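Informe de avance para la Fundación Kvaran
Proyecto: recuperación del archivo sonoro de Radio Ornine
Redacta: Kavitha Mudaliar
2 de noviembre de 2021

En agosto prometimos tener digitalizadas todas las cintas del primer armario. Tenemos 193. El armario, por desgracia, tenía doble fondo, y detrás aparecieron otras 70 bobinas que el inventario de la emisora no menciona y que Mikkel Bach ha recibido con el entusiasmo de quien ya había pedido las vacaciones.

El estado de las cintas es desigual. Las de informativos están bien conservadas, seguramente por falta de uso. Las del concurso de coplas se pegan, se despegan y en un caso huelen a vinagre. 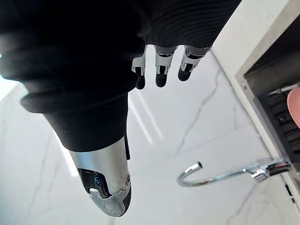 ¿Qué se hace con una cinta que huele a vinagre?
Se aparta de las demás, se guarda en una caja ventilada y se copia cuanto antes, a velocidad baja y en una sola pasada. De momento hay 26 en esa situación. El resto puede esperar su turno, como ha hecho durante décadas.

El catálogo avanza más despacio. Buena parte de las carátulas dice «varios», unas cuantas «varios 2», y hay una rotulada «no borrar» que contiene cuarenta minutos de silencio y una tos. La hemos catalogado igualmente, con la tos en el campo de observaciones. 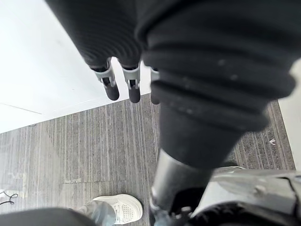
Queda además el asunto de los derechos. Hemos escrito a los herederos de los locutores y han contestado casi todos, la mayoría para preguntar si se cobra. La carta modelo que nos facilitó la Fundación responde a esa pregunta en la página cuatro; proponemos subirla a la primera.

En cuanto a la base de datos, seguimos con Kelo, que hace lo que se le pide siempre que no se le pida ordenar por fecha. La migración a Davus figuraba en el calendario para este trimestre y la pasamos al siguiente.
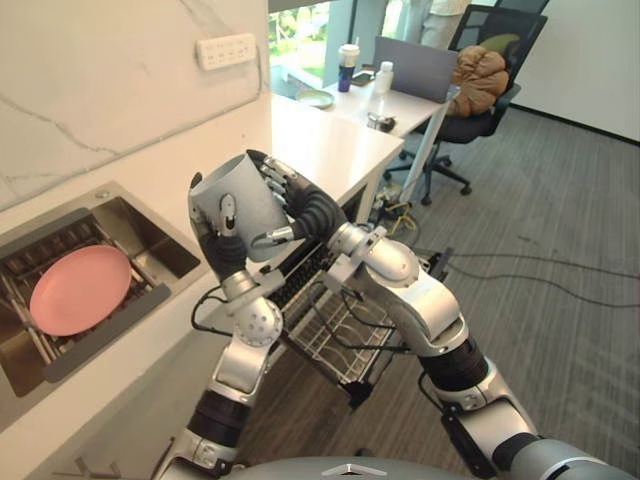 Sille Thorlacius opina que convendría no migrar nada hasta cerrar las fichas: según ella, cambiar de programa a mitad de catálogo es la forma más cara de perder los acentos. Nanna Hafþórsson prefiere migrar ya y corregir después. El calendario adjunto sigue el criterio de la primera.

Del presupuesto se han gastado más de 3.000 euros, casi todo en la revisión del magnetófono y en cajas de conservación. La partida de difusión está intacta, igual que la difusión. 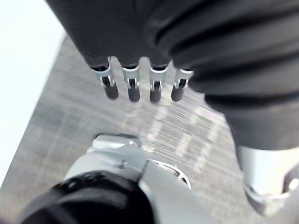
Para el próximo periodo pedimos trasladar esa partida a la copia de las bobinas del doble fondo y mantener el resto como está. Necesitaríamos la conformidad por escrito antes de reservar el magnetófono. El segundo armario sigue cerrado con llave, y la llave, según la emisora, está dentro de un sobre marcado «varios».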